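Version of 26/07/2020. Replaces the earlier handout for this unit. Read sections 1 to 5 before the session; section 6 is worked through in class, and section 7 is for handing in.

# Unit 4: False grip reports in two-arm wire handling

Course: Faults in Handling Systems, Dovlow
Notes by Ratih Chong, with log extracts prepared by Houda Kamel

## 1. Scope

The unit covers one fault on the Chraibi cell, a two-arm cell used for separating thin wires from a heap. The fault was first written up as a collision between the two grippers. Contact between the fingers did take place, but it was the last event in a chain that began with a wrong report from the right gripper. The notes follow the chain in the order in which it was traced, from the stop backwards.

You should already be familiar with state machines (Unit 2) and with the difference between a commanded and a measured position (Unit 3). No knowledge of the arm controller is needed.

## 2. The task

One arm, called the holder, closes on a wire and keeps it still. The other, called the puller, takes the same wire at a second place and draws it away from the heap. Either arm may be the holder. The choice is made afresh for every wire by the task program, Mudano, which picks whichever arm can reach the first grip point with the smaller turn at the wrist.

The wires are thin and springy. A wire that is let go does not stay where it was. It moves by an amount that depends on how it was bent, and it may move other wires with it. A grip point found before a release is therefore of no use after it. Mudano is supposed to look again after each release. In the fault it did not look again, having no record that a release had taken place.
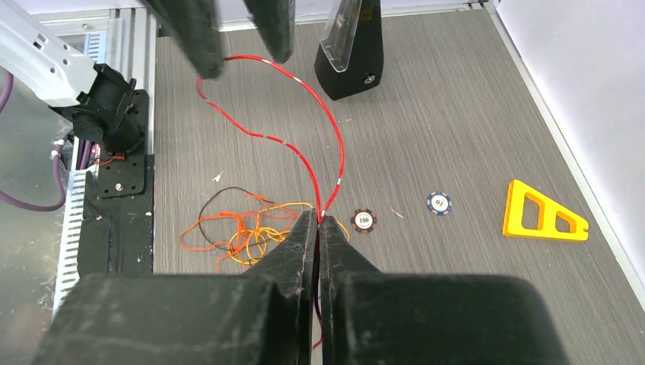

*Fig. 4.1. Right wrist camera. Red wire pinched between the right fingers; fingertips of the other arm at the top.*

Fig. 4.1 gives an idea of the sizes involved. The fingers are broad and the wire is thin, so when the jaws close on a wire the inner edges come very near to each other. Keep this in mind when reading section 4. Note also how the wire leaves the grip in two branches. A force on one branch need not be felt in the other, and a force on either may turn the wire in the jaws before it pulls it through them.

## 3. What was recorded

The cell was under the charge of Daryna Vakulenko at the time of the stop. Her entry in the cell log reads:

> Right arm holding, left arm pulling. Left stopped on force limit. Right fingers touching left fingers. Wire not in right gripper. Arms left in place, drive power off, photographs taken, then backed off by hand control.

The controller log agrees with this entry and adds the following, in order:

1. Right gripper commanded closed.
2. Right gripper reports HELD.
3. Left gripper commanded closed.
4. Left gripper reports HELD.
5. Left arm starts the pull.
6. Right arm starts a small follow move towards the left.
7. Left arm reports force above limit. Both arms stop.
8. Right gripper still reports HELD.

Line 8 is the one to look at. With power off and the arms in view, the operator could see that there was no wire in the right gripper. The report had not changed since line 2.

The follow move in line 6 needs a word of explanation. When the puller draws on a wire, the holder is allowed to give way slightly in the direction of the pull, so that a wire caught in the heap is not overloaded. The size of the move is worked out from the load at the holder's wrist. With no wire in the gripper, that load should have been nil and the move should have been nil as well. The wrist reading was in fact small and steady. It came from the cable running back along the arm, which is stiff enough to bear on the wrist when the arm is stretched out. Mudano took this for the pull of a wire and moved the right arm towards the left one until the fingers met.

## 4. How HELD is decided

The gripper has no sensor in the fingers. It decides between HELD and EMPTY from two signals:

- the jaw gap, measured at the motor
- the motor current

If the current rises to its set level before the gap reaches its closed value, the gripper reports HELD. If the gap reaches the closed value first, it reports EMPTY. The result must stay the same for 100 ms before it is passed on. After that it is stored, and it is not worked out again until the next open or close command.

There are two separate weaknesses in this arrangement.

**4.1 The closed value is a stored number.** It is measured once, with clean fingers, when the gripper is fitted. Dust and scuffing on the finger faces change the gap at which the fingers really meet. When dust holds them slightly apart, the current rises early and an empty gripper reports HELD. For a thick part the change does not matter. For a thin wire it may be as large as the thing being measured.

**4.2 The result is stored.** Even a correct HELD says only that something was between the fingers at the end of closing. If the wire slips out later, nothing in the gripper reports the loss.

Either weakness is enough to give line 8. The log alone cannot tell us which of the two was at work, and the first written report was wrong to name dust as the cause without a test.

## 5. The test

Aicha Ragab and Rania Hegazy carried out the test in two parts.

In the first part the right gripper was closed repeatedly with nothing between the fingers, as found and then after cleaning. As found, it gave HELD on part of the closings. After cleaning and a fresh measurement of the closed value, it gave EMPTY on every closing. This shows that weakness 4.1 was present. It does not show that it caused this particular stop.

In the second part the stored logs were searched. They held 1282 close commands for the right gripper, of which 1223 had returned HELD. For each HELD, the wrist camera pictures taken during the pull were compared with the picture taken at closing. Three kinds of case were found:

| Wire in jaws at closing | Wire in jaws during pull | Report | Meaning |
|---|---|---|---|
| Yes | Yes | HELD | Correct |
| No | No | HELD | False at closing (4.1) |
| Yes | No | HELD | True at closing, false later (4.2) |

The stop under study belongs in the third row. The wire was in the right gripper at closing and left it early in the pull, before the follow move began. Dust had therefore been a real fault in the cell, and cleaning was the right thing to do, but cleaning would not have prevented this stop.

A point on method. The second part was slow, and the group was advised to leave it out once the first had given a clear result. Had they done so, the cell would have been returned to work with 4.2 untouched. When a test finds a fault, the remaining question is whether it is the fault that was being looked for.

### 5.1 Why the fingers were so close

Both grip points were on a short length of wire near the heap. Mudano sets a least distance between the two grip points, but the figure in use had been taken from the Clarkuvov cell, where the parts are stiff and the arms approach from the same side. On the Chraibi cell the arms face each other. A distance that is safe side by side leaves very little room head on, once the width of both grippers and the length of the follow move are taken off.

Fig. 4.2 gives the general layout, with the two grippers nearly tip to tip above the wires. In this position even a short move of one arm along the line between them takes up all the room there is. Look also at the purple cable on each arm, which rises in an arch over the wrist before running back towards the base, and compare it with the remarks on wrist load in section 3.

*Fig. 4.2. Chraibi cell, both arms over the heap.*
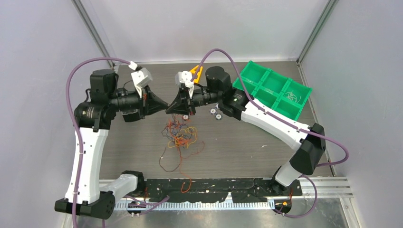 ## 6. Changes made, for discussion in class

1. The closed value is measured again at the start of each run, with the fingers wiped and the gripper empty.
2. HELD is now worked out throughout the pull. A change to EMPTY stops both arms and forces a new look at the heap.
3. The follow move is allowed only if the wrist load at the holder rises after the pull has started. A steady load is ignored.
4. The least distance between grip points is now set separately for each cell and includes the longest follow move.

Change 2 has a cost. The jaw gap alters slightly as a wire turns between the fingers, and the report may drop out for a moment while the wire is still held. The 100 ms wait removes most of these drop-outs. It also delays the stop after a true loss. Be ready to say how far the holder could travel during the wait, and whether change 4 allows for it.

Change 3 has been questioned by Kamel, on the grounds that the cable load alters when the arm moves and so may itself rise after the start of a pull. This has not been settled. A trial with the cable tied differently is planned for August.

## 7. Written work

Hand in no more than two sides. Sketches may be by hand.

- Draw the state machine for the holder as it was before the changes. Mark the state it was in at line 8 and the state it should have been in.
- Redraw it with change 2 included. Show what happens if EMPTY is reported before the puller has closed.
- The force limit on the left arm stopped the cell. State what that limit was put there to protect, and whether it should be counted as a safeguard against contact between the grippers.
- Write the operator's log entry again from section 3, keeping only what could be seen. Then list which of the controller's eight lines it confirms.

Anyone going into the cell to take measurements must first read the lock-off sheet and have drive power removed by the person in charge. The stop button on the hand control does not remove it.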